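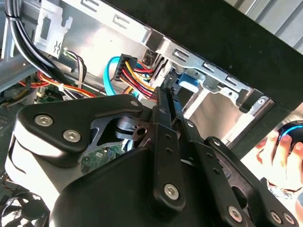
MEDIA RELEASE
4 October 2026

BRULTETTI OPENS COMPUTER REPAIR AND REUSE BENCH AT TRASTIRDEN

Old desktop computers get a second go. Brultetti's new bench at the Trastirden depot is now taking towers from homes, schools and small offices. Free drop-off. No appointment needed.

Trial run in August went well: 54 machines in, 16 back out to local families, the rest stripped for parts. Cables, drives, fans, all sorted and labelled. Very little to landfil.

Sheet metal and plastic are the next job. Most centres shred the lot together, Brultetti wants it seperated by hand first. A chassis with its perforated mesh and the row of vent slots along the front lip can go in the metal cage, while a brown moulded plate like the one standing against the ribbed aluminium wall, all slots, tabs and square pockets, needs its own bin. Grey and coloured plastics kept apart too.
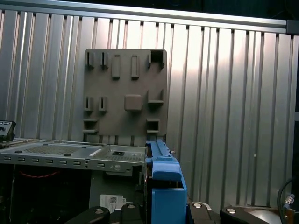 Funding is $2,510 from the Hirkero Neighbourhood Fund, plus shelving donated by Zacharopoulos Hardware. Covers tools, bins and signs for the first 4 months.

What to bring: desktop towers, power leads, keyboards. Please no printers or old tube monitors. Wipe your own files first if you can, we'll do it again anyway.

Enquiries: Trastirden depot front counter, business hours.

ENDS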